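**Everything white by August**

A dresser left our street last month brown and came back white, and it wasn't the first. If you live on the hill side of Fikside you've probably seen the drop cloths. You've certainly smelled the primer. At some point this summer we all looked at the furniture our grandparents left us, solid, dark and about as cheerful as a tax office, and decided it would look better under two coats of something called Oat or Linen or Quiet.

I should admit my own part. In the spring issue I wrote a short and rather smug paragraph on how easy it is to paint a nightstand. I had painted one nightstand. It was small, it lived on the side of the bed where I don't sleep, and I hadn't yet tried to open its drawer in humid weather. Several of you took my advice anyway and have since written to me with follow-up questions, a few of them very polite.

So I've gone back and done what I should have done then, which is ask somebody who knows. Volodymyr Tymoshchuk has been refinishing furniture behind the old Zakharchenko bakery for 20 years, and he agreed to talk as long as I held the other end of a wardrobe while he did it. It was a heavy wardrobe and the conversation was longer than I'd planned for.

His first point was that most people fail at the cleaning. Furniture that has stood in a kitchen or a bedroom for decades is covered in polish, hand grease and whatever was in the air back when everyone smoked. Paint sits on that nicely for a week and then comes off on your sleeve. He washes everything twice with a degreaser, rinses it, and leaves it alone overnight. I had wiped my nightstand with a dish towel - a clean one, I told him, and he put his end of the wardrobe down to look at me.

His second point was about sanding. You don't need to get to bare wood. You need to take the shine off, with 120 grit or thereabouts, and then get the dust out of the corners with a vacuum and a brush. If the piece is old and has ever been painted before, test it for lead before you sand anything at all. The kits are cheap and the hardware store on the corner keeps them behind the counter, next to the mousetraps.

And use a stain-blocking primer on dark wood. This is the part I skipped, having read on a can that I could. The tannins in old oak and mahogany come up through white paint as a sort of weak tea color, and they take their time about it. Mine came through in the shape of Portugal. 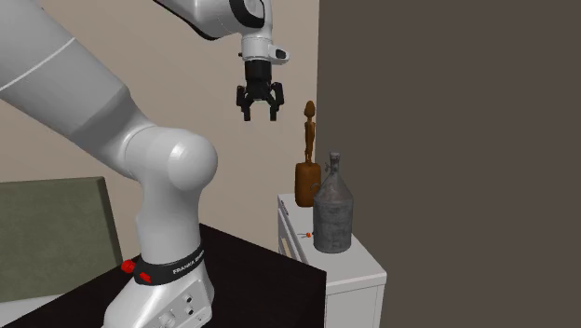
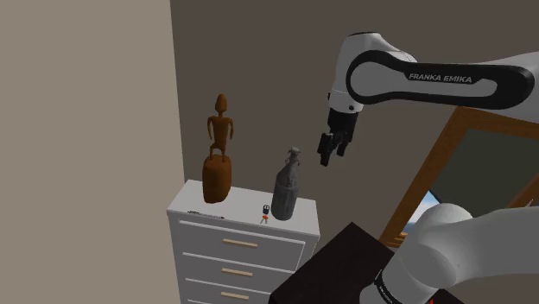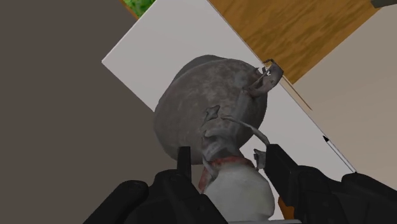 Drawers are where Volodymyr and the internet part company. The internet will tell you to pull them out, paint the whole thing and slide them back in. He paints the fronts, a neat line around the edge, and stops. The sides and the runners get a rub of candle wax and no paint whatsoever, as even a thin coat can turn a good fit into a stuck one. I'd been looking at the white chest of drawers in the second picture and thinking how restful it would be to own one that had simply started out white, and I said something to that effect. He said that was a perfectly good plan and would have saved me a month. He also said that a large flat white panel, of the kind running slantwise behind the mottled gray thing in the third, is the hardest surface you can ask a beginner to paint, as every brush mark shows on it when the light comes in low. Use a foam roller, work in one direction, and keep your fingers off it.

Then there's the question of whether you should do this at all. Yannick Renaud thinks you shouldn't, and has thought so at me on three separate occasions, once through a car window. His argument is that brown furniture is cheap right now only because it's out of fashion, that fashion comes back, and that in ten years we'll all be paying someone a great deal of money to strip off the Oat. He recently turned down 700 dollars for his aunt's sideboard from a buyer who made the mistake of mentioning chalk paint. The sideboard takes up most of his dining room. To get to the window you go sideways.

I have some sympathy. There's walnut under some of this paint, and I've seen a very nice inlaid top on our street rolled over in Quiet without a backward glance. Turn the piece upside down before you start, or at least lie on the floor and look up at it. If there's a maker's label, or hand-cut dovetails that don't quite match, then stop and ask around. If there's a stapled sheet of hardboard and a sticker saying PART C, paint away.

But I have sympathy for the other side too. Ania has lived with the same wardrobe since she was a child, in three different apartments, and says that it loomed. She painted it green in the end, a proper loud green, with the inside of the doors in yellow. It's the only piece I've seen all summer that anyone walked in and smiled at. Total outlay, with primer, was less than a dinner out, and she didn't sand the back, on the grounds that the wall wasn't going to complain.

If you're going ahead, the working order according to Volodymyr, who made me repeat it:

- Take off the handles and put the screws in a jar. Label the jar.
- Number the drawers on the back in pencil. They look the same. They aren't.
- Wash, rinse, wait.
- Sand lightly, vacuum, wipe with a damp cloth.
- Stain-blocking primer, then another coat if anything yellow appears.
- Two thin coats of paint, with the time between them that the can says and not the time you happen to have.
- Leave it empty for a week. Two if it's muggy.

That last week is the hardest. Your clothes are in bags in the hallway, the piece looks finished, and it feels dry to the finger. It isn't cured. Put a lamp on it and you'll own a lamp-shaped ring.

On paint left over at the end: please don't pour it down the storm drain by the bus stop, where a milky puddle has been noted by more than one reader. The depot takes up to 8 cans per household per visit and will even be civil about it before noon. Closed cans with some life left in them can go on the swap shelf in the laundry room at number 197, where there's currently enough Linen to do the inside of a church, and half a can of Ania's green, which I'm told is spoken for.

As for my nightstand, it's been washed properly this time and is standing in the yard with one coat of the right primer on. No sign of Portugal so far. The drawer is out and in the bathtub, and I still have to find the jar with the screws in it.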